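Chapter 8
Working Capital and the Small Firm

A business can earn a profit and still run out of money. This chapter looks at how that happens and at the records a manager uses to see it coming.

Consider Hemmin, a small wholesaler in Motadcombe. In May it sold goods worth $900 to a shop called Plusard. The goods had cost Hemmin $155 less than that, so the books showed a profit on the day of the sale.

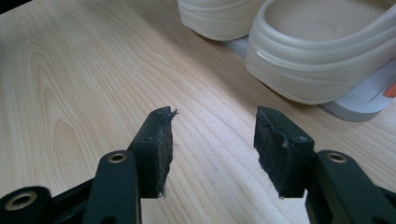
Plusard, however, had up to 65 days to pay. Hemmin's own supplier, Cultik, wanted its money at once. Until the shop paid, Hemmin had to cover the gap from its bank account.

Working capital is current assets minus current liabilities. Current assets include cash, inventory, and money owed by customers. Current liabilities are debts due within a year — unpaid supplier bills, for instance, or a short-term loan.

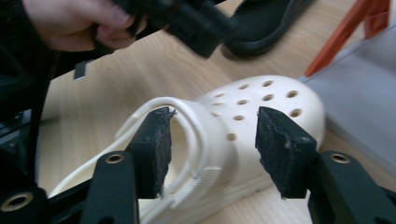 Reading time: 8 minutes

Section 8.1 explains the cash cycle, which runs from the day a firm pays for its goods to the day it collects from the buyer. Section 8.2 covers credit terms and follows Mwanahawa Nyaga, the owner of Hemmin, as she draws up a new payment policy. You will need the balance sheet from Chapter 7 for both sections.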